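PRESS RELEASE
2021-04-14

Flultbridge group publishes Prantl results and asks readers not to get carried away

Simulated robot scored well on trays and shelves, less well once the pale surfaces changed

The manipulation group at Flultbridge today publishes its first full report on Prantl, a method for teaching a robot arm to place things using only the view from a camera close to the gripper. The report will please some people in the field and annoy others. We would like both groups to read the tables before they read the headline.

The claim being tested is an old one. If a robot is trained in simulation on enough varied scenes, it should learn what a tray or a shelf is in general, and be able to cope with one it has not met. Plenty of papers say this works. Fewer of them say what happened when the test scenes were made by somebody other than the people who made the training scenes.

Prantl was trained on 410 simulated scenes. It was then tested on 200 attempts in scenes drawn from the same generator, and succeeded in 86 per cent of them. That is the sort of number that usually goes at the top of a press release. We have put it in the fourth paragraph on purpose.

A second set of scenes was built for us at Jiltton, by a team with no access to our training data. The furniture was of the same general sort, but the colours, lighting and table sizes were their own choice. On these, success fell to 36 per cent. Nothing was changed in the method between the two tests, and no scenes were thrown out afterwards.

We do not think a drop of that size can be put down to bad luck. Our reading is that the method had learned a good deal about how our own renderer draws an edge, and rather less about trays and shelves. A rival reading, which two members of the group still prefer, is that the Jiltton scenes were simply harder. The report gives both – and the data needed to argue about it.

Both views are computer-rendered, with the tip of the black gripper finger coming in from the bottom.

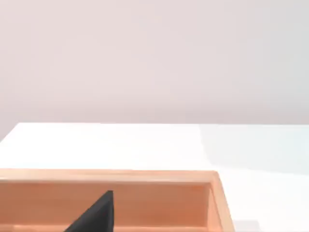
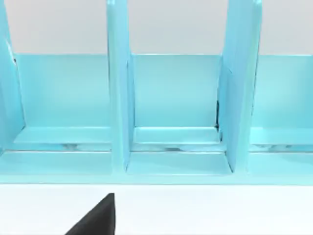
Does this mean the robot can put things away on a real shelf?

There is no evidence in the report for that either way. Every attempt counted was made in simulation, and no real arm was used at any stage. Given how far the score fell between one simulator and another, we would expect a further fall on real equipment, but we have not measured it and will not put a figure on it.

The pale table and wall were chosen for the study because they give the method very little to go on away from the furniture. With so few landmarks, it has to judge its distance from a rim, a lip or a corner. This was meant to be a fair test of close-up vision. It may also have made things too easy, as a bright wooden colour or a strong blue against white is not hard to pick out. A kitchen cupboard in a dim room would be another matter, and we have no results for one.

The report also compares Prantl with Astalo, the group's earlier method, which uses a fixed camera looking at the whole table. Astalo did worse on our own scenes. On the Jiltton scenes the two could not be told apart with any confidence. Anyone who has heard us speak about close-up cameras since last March may fairly ask whether we oversold them. On the present evidence, we did.

Three points in the report deserve more attention than the scores. The first is that failures bunched together near corners, where the finger was close to a wall and very little of the rest of the furniture was in view. The second is that longer training raised the score on our scenes and did nothing for the others. The third is that the method gave no useful warning before it failed. Its own measure of confidence stayed high in scenes where it went on to miss, and we regard this as the most serious fault of the lot.

A method that fails often can still be useful if it knows when to stop and ask. Prantl does not, and we advise against fitting it to any machine that works near people.

The group will next repeat the tests with the confidence measure rebuilt from scratch, using scenes from Jiltton for training and scenes from Flultbridge for testing. If the result simply turns round, the rival reading will be in trouble. No date has been set for trials on a physical arm.

The report, the full list of attempts and both sets of test scenes are free to download from the Flultbridge project page. Requests for the training code should go to the group's office, with a short note on what it will be used for.

ENDS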